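Workshop notebook, play kitchen bench
28 October 2025

Good session with the steamer set! I've wanted to get to this one ever since the Gaillard order came in, and it's much nicer in the hand than it looked in the catalog. Notes while it's fresh, mostly for Nadège, who has to write the activity card.

First, the basket. I love the slats. The yellow rims give small hands something easy to find, and the wood between them makes it feel like a proper kitchen thing. I'd still like to know how the slots hold up after 200 rounds of little fingers poking through them. My guess is fine, but I'll write that down as a guess. 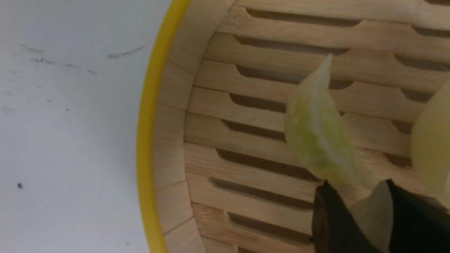 I also want to try a liner. A circle of thin felt, maybe, like the cabbage leaves my aunt put under hers so the dough wouldn't stick. Kids would get a whole extra step out of it: lay the leaves, then the dumplings, then call people to the table. Abdelghani has felt offcuts left from the Mutmont puppets and says I can raid the box. Cut it a bit smaller than the floor or it will ride up the wall.

Second thing, the table. The white top is great for seeing the pieces but it shows everything, and it needs a proper clean before the group comes in November. Dish soap and a soft cloth first. No scouring pads, please, we learned that one on the Stalside bench.

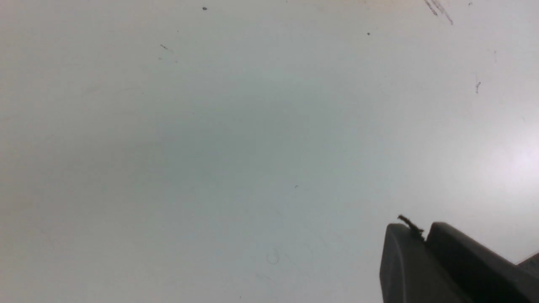
Try the soap on a corner and leave it to dry before doing the rest. If the marks stay, I'm happy to live with them. Pascal wants a cloth over the top, but a cloth slides, and then the steamer slides with it, and then we have dumplings on the floor.

On to the dumplings, my favorite part! The two colors are a gift. You can take orders ("two green, one white"), you can sort, you can pretend the green ones are spinach and the white ones are something fancy. The pleats are lovely too, and a good place to pinch when picking one up. 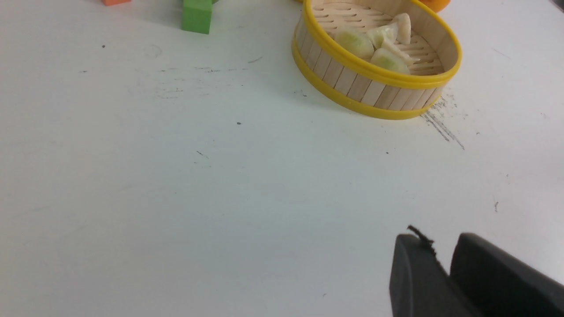
Crowding is the part I want to play with. Real dumplings need space or they glue themselves together, so there's a nice little rule to build in: no touching neighbors. It makes people slow down and look for a gap. I'd start with three and add one at a time. Going around the wall first and filling the middle last feels right to me, though I can see somebody arguing for rows along the slats.

To do: felt circle, soap test, ask Noltero if they sell spare dumplings on their own (they'll get lost, they always do). Timer set to 7 minutes for the pretend steaming, or shorter for the youngest. 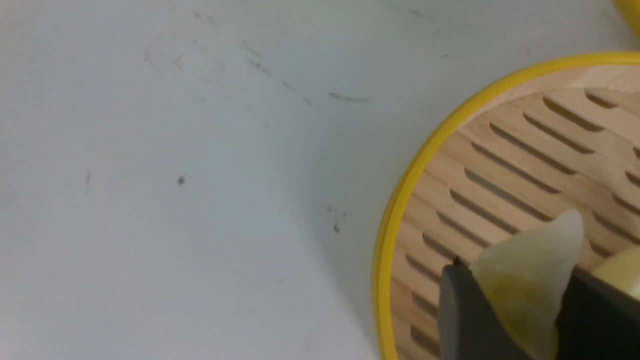 Dorian read this over lunch and thinks the no-touching rule should go on the card as a second round, with the first one left free so they can pile them in however they like. He'd also drop the timer and let the children say when the food is done. I'm sold on the first half. Keeping the timer for now, it has a great bell.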